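Ticket 791: Opening width drops out on dark knits (Ultance hand-held, Tistirine pads)

Status: Open, workaround in place
Component: Mamow width estimator, build 806
Hardware: Ultance hand-held gripper, unit 22
Opened: March 5, 2020
Priority: Normal

Summary

We are choosing between two cameras for the hand-held Ultance: the stock Ultance camera and the Olatunji wide camera. We are also choosing between the smooth pads the gripper shipped with and the blue textured Tistirine pads. The pad question is mostly settled. The camera question is held up by this problem.

With the Olatunji camera and the Tistirine pads, Mamow loses the opening width when the gripper closes on a black garment. The trace runs normally down to a partly open position, then goes flat at the last good value and stays there until the hand is lifted away. Any demonstration recorded this way is no good for the arm, which needs to know when the fingers closed and how far.

It does not happen with light fabric. It does not happen on the bench.

Steps to reproduce

1. Mount the Olatunji camera in the upper hole of the bracket, Tistirine pads on both fingers. Start Mamow 806 with the default profile (auto exposure on, pad color set to blue).

2. Open the fingers all the way and hold still until the width reads steady. Do this over the bedding, not over a desk, so the exposure settles on the same background you will be working on.

3. Put a folded black knit on a patterned cover. Approach with the fingers open. At this stage there is still plenty of cover between the pads and the width is fine.

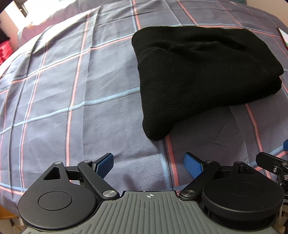

4. Lower the fingers onto the garment and squeeze slowly. Watch the width trace, not the live view. The live view looks normal the whole time.

5. Lift, hold for a moment, put the garment back down and open. The width comes back once the pads are over the bedding again, usually with a jump.

Expected: width follows the fingers all the way down to closed.

Seen: width freezes partway. The confidence value stays high, which is the worse part, as our cleanup script only throws out low-confidence stretches and keeps these.

What we checked first

Pad mounting. Both Tistirine pads were taken off, wiped and put back. The screws behind the left one took a little turn. No change in the trace.

Linkage. Moved the fingers by hand through the full range with the trigger cable disconnected. No sticking, and both sides arrive together. The pivot screws were snug. I did not open the housings.

Camera cable. Swapped for the one off the stock camera. No change. Swapped back.

Lens calibration. Reran it from scratch with the printed board. The new numbers were close to the old ones. The Olatunji lens bends straight lines a lot toward the edges, and my first idea was that Mamow was doing a bad job of straightening the area where the fingers meet. I no longer think so. If that were the cause it would fail on light fabric too.

Dropped frames. None in the recording log.

Comparing the cameras

I ran 50 grasps with each camera on the same bed with the same black knit, pads unchanged. The stock Ultance camera froze now and then. The Olatunji froze often enough that I stopped marking them individually and marked the good ones. On a pale cotton shirt neither camera froze.

At that point it would be easy to send the Olatunji back, but the stock camera has its own trouble. Its view is narrow. When the hand is low over the cover, the edges of the garment are gone and there is nothing left to say where on the bed you are. The position track drifts and we end up throwing away the recording for a different reason. With the wide camera the position track was good on every run, including the low ones. So I would like to fix the width and keep the wide camera.

Exposure

I turned to exposure next. The wide lens takes in the window on many approaches and the narrow one mostly doesn't. With auto exposure on, a bright corner pulls the whole picture down, and the black parts of the gripper and a black garment run together.

Locked the exposure on the bedding, with the hand turned away from the window, and ran the slow squeeze again. Better. The freeze still happened but later in the squeeze, nearer to closed. Locked it a step brighter and the window side went to solid white, which does no harm to the width but was bad for the position track.

I left it on the first locked setting. All notes below are with exposure locked.

Spread garment instead of folded

The folded bundle has a soft thick edge and the fingers tend to slide down its front. I wanted to know if the shape was part of the problem, so I opened the garment out and went for the seams in the middle.
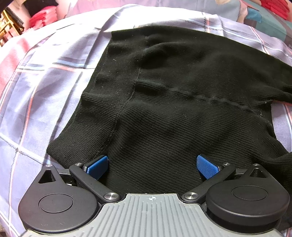
Mamow finds the pads by color, fits a box to each, then looks at a strip between the two boxes and expects to see background there. The width is taken from the boxes, but the strip is used to decide whether the pads are separate things or one thing. On a bedsheet that strip is light and has some pattern in it. With the garment spread out, the gap from one pad to the other is dark fabric, and the short mounting blocks that carry the pads are black too, so there is very little in the strip for it to work with. The lint specks on the knit don't help either. In the debug view the estimator picks up bright dots in the strip, treats them as reflections on the pads and stretches the boxes to cover them. When the stretched boxes touch, the value is held.

Ran a lint roller over the garment and repeated. The freeze came later. Did not go away. I would not call the lint the cause, but it makes it worse, and the people who will be recording at home are not going to roll their clothes first.

Also tried a navy towel. Same result as the black knit, a bit milder. A dark green fleece was fine.

Pads

Put the smooth pads back on to see whether the Tistirine surface matters to the estimator. The smooth pads are dull gray, so the color setting had to change, and the gray is not far from the gripper body. Width was poor on everything. That is a good enough reason to stop considering them, apart from the fact that they slip. A thick knit folded a few times over came out of the smooth pads on the lift more than once, and the Tistirine pads held it.

One complaint about the Tistirine pads: the fine texture picks up fuzz. After a session with dark knits they need a wipe with a damp cloth, otherwise the blue gets dull and the color match starts to wander. Added to the session checklist.

I would still order the Tistirine pads for all units.

Thin strips

The last set was on narrow pieces of black fabric, to see if the failure goes with the amount of black in view or with where it is. A strip lying off to one side of the fingers never caused a freeze. The width followed down to closed every time, with plenty of black elsewhere in view. A strip laid straight across the gap did cause it, but only when the strip was wider than the pads. With a strip ending just short of the gap there was bedding showing between the pads and the boxes stayed where they should,
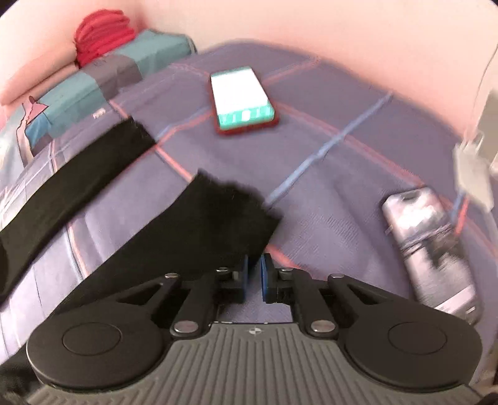

so it is the gap that matters and nothing else. That agrees with the debug view. It also means that changing the background will not help, and I have closed the side task about buying a plain cover. The plaid is good for the position track anyway.

Workaround

In the Mamow profile, set gap_check to off and hold_last to off. Keep exposure locked. Width then comes from the two pad boxes alone. I reran the 50 grasps on the black knit with the Olatunji camera this way and the trace went down to closed on all but a few. The bad ones are noisy near closed, where the two pads touch and get fitted as one box, but they don't freeze and the confidence drops as it should, so the cleanup script catches them.

Side effect: with gap_check off, anything blue that comes near the fingers can be taken for a pad. A pale blue pillowcase set it off once when I swung the hand past it. Narrowing the color range fixed that, and the narrower range is saved in the profile.

The changed profile is on the shared drive under the unit number. Please don't copy it to units with the smooth pads.

For Mamow

Sent them the recordings and the following.

Build 806 holds the last width when the strip between the pads is dark and has small bright spots in it. Holding the value may be reasonable for a frame or two. It should not be reported with high confidence for the length of a whole grasp.

Is there a way to use the linkage arms as a second source? The pivot screws are polished and they show up well against the black, even when the cloth behind them is black. Their positions give the opening directly.

Can the mean exposure be taken from the lower half of the picture only? The window would be out of it in nearly every case.

Reply received: they can reproduce the hold from our files. The confidence value will be corrected in the next build. The screw idea is noted with no promise attached. Exposure is up to the camera driver, so that one goes to Olatunji.

Still to do

Run the workaround on a second gripper. So far everything is from unit 22.

Ask Olatunji about metering on part of the picture – the manual mentions a region setting but the menu for it is grayed out.

Go back through the dark-garment recordings made before this ticket and flag every stretch where the width is perfectly flat during a lift. Until that is done, leave them out of the arm training set.

Repeat in the evening with the ceiling light only. All of this was daylight.

Camera decision stays with the Olatunji for now. I will leave the ticket open until the new Mamow build has been through the same black knit.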